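Bed and Linen Handler, Day Shift – Dernholm

Posted 2022-11-14

Dernholm is hiring people to make beds, fold clothes and put things back where they belong, with a gripper in one hand. The machines learn the chore from you. After that your job changes, and we would sooner say so in the ad than in a meeting.

Our last crew started out folding full time. Almost 20 of them now spend the day checking, correcting and muttering at a robot that folds sleeves like a tax form. Pay didn't drop when the folding did. Your wrists will thank us. Your patience may not.

Shifts run 17 hours a week, with paid training in the Nusura method, a grand name for going slowly.
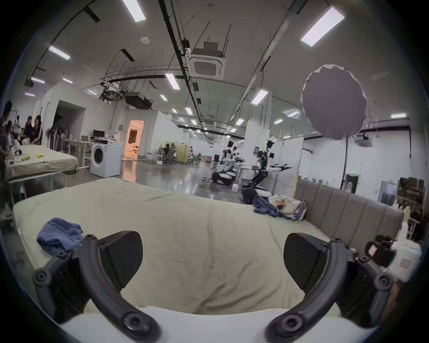
You need steady hands, decent shoes and no strong feelings about wrinkles. Experience in hotels, laundries or raising teenagers counts. Robotics degrees are fine too – you'll still be making the bed.

Apply at the Dernholm front desk by the end of April. Ask for the linen job.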